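旧沙发与旧地毯:不换家具也能过完这个冬天
居家小窍门

去年我花了一整个下午站在家具店里,听一位店员向我解释什么叫“有态度的沙发”。我家那张没有态度,只有一个坑,坑的形状和我丈夫完全吻合。回家路上我算了算价钱,决定和坑继续过下去。

这一页写给同样决定不买新家具的人。内容是几年来攒下的土办法,有自己试的,有读者来信教的,也有从婆婆嘴里硬听来的。排列没有什么道理,想看哪段看哪段。

一、沙发的坑

坐垫塌了,先别急着骂厂家。把垫套拉链打开,摸一摸里面是海绵还是填充棉。海绵塌了,可以在下面垫一块裁好的硬板,板子四周比坐垫各缩进两指宽,边角用砂纸磨圆,再包一层旧床单。不包床单的那一年,我家板子每次有人坐下都要叫一声,客人以为是自己的问题。

填充棉塌了更好办。全部掏出来,用手一团一团撕松,再塞回去,先塞四个角,最后塞中间。大多数人是反过来塞的,所以大多数人的靠垫长得像饺子。

两块坐垫能互换的,每月换一次位置,顺便翻个面。我把这事记在日历上,和交燃气费同一天,反正那天心情也不会更差了。

沙发缝要定期清。吸尘器的扁嘴外面套一只旧丝袜,用皮筋扎紧,吸到小东西会停在袜子上。我用这个办法找回过一枚耳环、半副扑克和一把钥匙,钥匙至今不知道开哪里的门。

二、摇晃的桌子

桌子摇,第一步是把它挪到另一块地砖上再摇一次。有一半的桌子是无辜的,歪的是地。

确认是桌子的错,就把它翻过来,看腿和框连接的地方。螺丝松了拧紧,拧紧以后过几天又松的,拆下来垫一片弹簧垫圈。木头孔已经滑丝的,塞两三根蘸了白胶的牙签进去,齐平掰断,等胶干透了再上螺丝。等胶干透的意思是等到第二天,吃完午饭不算。 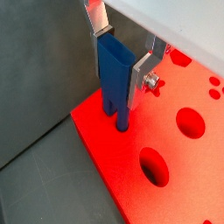
近看:铝制夹指夹住深蓝色塑料件

四条腿不一样长的,千万不要锯。我父亲锯过。他先锯了最长的那条,于是它成了最短的,接着他很公平地对待了另外三条。那张餐桌后来做了很多年茶几。买一包毛毡脚垫,短的那条贴两层,问题就结束了。

三、地毯翘角

翘起来的角可以反着卷。把角朝下卷紧,拿皮筋箍住,放一夜,早上松开再压几本厚书。我压的是一套烹饪全集,这也是它最近几年唯一一次派上用场。

卷不服的,在背面贴一小块防滑垫。剪成三角形,离边缘留一指宽,别剪得和角一样大,不然会露出来,看着像地毯在吐舌头。

家具压出来的印子,放一块冰在上面,等它自己化完,用毛巾吸干,再拿勺子背往上刮绒毛。羊毛地毯之前先在看不见的地方试一小块。本人试的时候跳过了这一步,具体后果被一盆龟背竹挡着,那盆植物已经三年没有搬过家。

吸地毯要慢。推过去一趟,拉回来一趟,再换个方向。走得快等于给灰尘做按摩。

四、窗户漏风

关上窗,拿一条薄纸巾沿着窗框慢慢移。纸巾动的地方就是漏风的地方。有人推荐用蜡烛,我家有窗帘,所以我推荐纸巾。

找到以后,先用干布擦净窗框凹槽,再贴密封条。贴之前不擦,密封条会在某个夜里整条掉下来,落地的声音非常像有人进屋。拐角处不要拉着胶条硬转弯,剪断,对接,两头顶紧。

窗帘的长度也管用。垂到窗台下面一掌左右的厚窗帘,比刚好到窗台的那种暖和得多。如果下面就是暖气,那就让窗帘停在窗台,别把热气都关在玻璃那边去暖外面的麻雀。

我家客厅的厚窗帘是Balow的旧款,买的时候40块一米,颜色叫“雾中栗”,到手一看就是棕色。

五、毯子的摆法

家居杂志里的毯子总是随意搭在扶手上,随意到每一条褶子都差不多长。真正有人住的家里,毯子只有两种状态,裹在人身上,或者掉在地上。

折中的办法是放一个敞口筐,离沙发一臂远。太远了没人放回去,太近了会被当成脚凳。筐里最多三条,第四条进去以后就变成了洗衣筐,这是自然规律。

起球的毯子用剃毛器之前先平铺在桌上拉紧,顺着一个方向走。悬空剃很容易剃出洞来。剃出洞也没关系,补一颗扣子,客人问起来就说是设计。

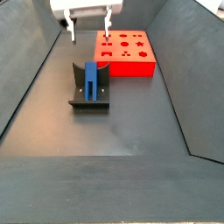 深灰色托盘里的红色形状板与蓝色件

六、灯光

天黑得早,很多人第一反应是换更亮的灯泡。结果客厅亮得像牙科诊所,人人看上去都需要补牙。不如留着顶灯不开,在坐得最久的那个位置旁边放一盏落地灯,灯罩下沿大约与坐着时的眼睛齐平,这样灯泡不会直接照到眼里。

灯泡盒子上写着色温,卧室和客厅挑数字小的,厨房切菜的地方挑数字大的。同一间屋子里不要混着用。我混过,左边像黄昏,右边像凌晨,坐在中间有时差。

灯罩上的灰比想象中多得多。断电,等凉,布灯罩用粘毛滚筒从上往下滚,玻璃的拆下来用温水洗,完全晾干再装。有一年大扫除后家人都夸我换了新灯,我没有纠正他们。

七、木头家具发干

暖气一开,木头就开始闹脾气,夜里噼啪作响。别把柜子贴着暖气放,至少留出能伸进一条胳膊的空隙。屋里太干就放一盆水,或者把洗好的衣服晾在屋里,一举两得,唯一的代价是来访者要和你的秋裤打个照面。

上蜡之前先擦干净,不然等于把灰尘裱起来。蜡少少地抹,顺着木纹,放一会儿再用干净的旧棉布擦亮。漆面完整的柜子其实不太需要蜡,软布擦擦就行,这一条是我抹完整罐之后才读到的。

抽屉发涩,拿一截白蜡烛头在滑轨上来回擦几下。金属滑轨不要用这招,会粘灰,清掉旧油泥再上一点点润滑油。抽屉拉到一半卡住,多半也不是滑轨的事,伸手到后面摸摸,通常会摸到一只袜子。

八、气味

沙发和地毯闷了一季会有味道。撒一层小苏打,放几个小时,吸干净。皮沙发不能撒,皮沙发只配用拧得很干的布。

香薰蜡烛的作用是让屋里闻起来像有味道的屋子里点了蜡烛。先开窗。每天上午开一会儿,对着的两扇窗都开,冷一点就冷一点,披上筐里那条毯子。

衣柜里有潮味,先把衣服全拿出来,柜门敞着晾一天。樟木块用久了没味道,拿砂纸磨掉表面薄薄一层就又香了。我在这上面省下的钱,足够再买一包樟木块。

九、读者来信

上一期我写到如何给旧椅子换坐垫布,收到的信里最有用的一封来自Nyokabi Nyamweya。她说钉新布的时候不要按顺时针一颗一颗钉过去,先在前后左右的正中各钉一颗,再向两边走,角留到最后。她还客气地补了一句,说我照片上那把椅子的条纹“很有动感”。我回去看了,条纹确实斜了,现在那把椅子放在Narkberg我妹妹家,她近视。

另有人问,旧布要不要拆。只有一层,又没有霉点,可以不拆。我那把椅子拆到第三层的时候,看见了一种我童年时代特别时髦的橘色,默默又盖了回去。

还有一位来信说,Mancuso的旧书架搁板中间下垂,问怎么办。把搁板抽出来翻个面装回去,它会在接下来的几年里慢慢朝另一个方向弯。重的书往两头放,中间摆轻的东西,或者摆那些你不打算读、只打算让人看见的薄书。板子太长的,背后正中加一个小角码,拧在墙上,装之前弄清楚墙里有没有电线。

十、工具放哪儿

以上这些事,用得到的东西一个鞋盒就能装下:十字和一字螺丝刀各一把,白胶,砂纸,毛毡脚垫,一卷密封条,牙签,蜡烛头,几根皮筋。我家原来有个十七格的工具箱,每格都贴了标签,后来每格里都是电池。

鞋盒外面写上“工具”两个字,放在门厅柜子最下面那层。剪刀不要放进去,剪刀放在哪儿都会被拿走,索性给它在厨房留个钩子。

下一期写浴室,主要是瓷砖缝,以及为什么我家的浴帘有12个环却只有11个孔。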